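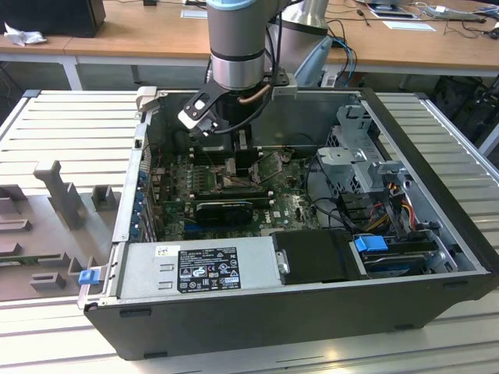 # The second life of the office tower

Every few years a certain kind of computer leaves the office all at once. The lease ends, the new laptops arrive, and a pallet of black towers goes out through the loading dock. Some are stripped for scrap within the week. A growing number end up on benches like those at Hisbridge, where the question asked of each one is what can be used again.

The refurbishing program at Hisbridge began in July of last year with a donation of 190 machines from Jafarzadeh, an accounting firm that was clearing out two floors. Of those, 120 went back into service with new owners. Another 65 were broken down for parts, and the rest are still on the shelf waiting for a decision.

Office towers suit this kind of work because they were designed to be serviced. The big manufacturers sold them to companies with their own technicians, and those technicians wanted to get a side panel off and a part out without hunting for a screwdriver. On many models the pieces meant to be moved by hand are coloured blue. A drive clip, a release tab on the power supply bracket, the small tabs along the expansion slots: if it's blue, it is meant to be pushed, pulled or lifted. Once a person has learned the habit on one case, most others from the same family follow it.

The tower goes on its side with the open face up. This gives a flat working surface and keeps the weight of the graphics card from hanging off its slot. The power cord is out before anything else happens, and the power button is held down for 10 seconds to drain what is left in the board.

Then comes the memory. It's the first thing checked and usually the first thing taken, and many towers arrive with none at all, the previous owner having kept it for other machines. Modules come out by pressing the latches at the ends of the slot until the stick lifts. An empty slot is worth a good look under a lamp. Dust gets down into the channel and sits on the contacts, and a machine that refuses to start for want of a clean slot has often been written off as a dead board.
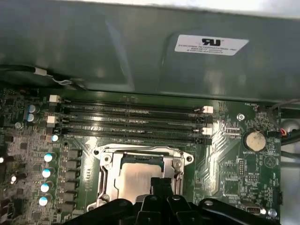 Canned air takes care of most of it. For anything stubborn there is a soft brush, used dry and along the length of the slot. Nothing metal goes near the contacts.

The processor is handled last. Its socket is the most delicate part of the board, and the retention frame and lever stay closed unless there is a reason to open them. Old thermal paste is wiped from the top of the chip with isopropyl alcohol and a lint-free cloth, and fresh paste goes on before the cooler is put back. A socket left bare gets a plastic cover if one can be found in the drawer.

Labels matter more than newcomers expect. The one on the power supply gives its output, and that number decides whether the machine can carry a graphics card. Other stickers identify parts by maker and model, and are often the only way to match a shroud or bracket to the right case. The rule on the bench is that no sticker is peeled, however tatty. Staff once cleaned a whole batch of cases back to bare metal and spent a month sorting out which drive cage belonged to which.

Tested parts are logged in Surach, the inventory software the workshop settled on after outgrowing its spreadsheet. Each entry records where the part came from, what it was tested in and where it now sits. It isn't an elegant system, but a power supply can be found in a minute or two, and before it could take most of an afternoon.
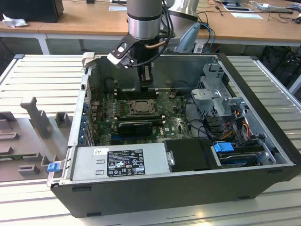
Graphics cards are a mixed bag. The ones fitted to office machines were rarely powerful when new, and few people ask for them now. They are still kept. A modest card will run a second monitor, and it can rescue a board whose onboard video has failed. Hard drives are wiped, tested and passed on only if they come through without errors. Those that fail are shredded by Tendovlow, the recycler that also collects the scrap steel and the dead boards.

Finished towers go out with a basic operating system, a keyboard and a mouse, and a one-page sheet on how to open the case. The sheet was added after the first few months, when people kept coming back to ask about extra memory. Most now fit it themselves at the kitchen table, and bring the old sticks in for the parts drawer.

The next intake closes on Aug 28, 2019. Towers, power supplies and loose memory are all welcome. Monitors are not being accepted until the back storeroom has been cleared.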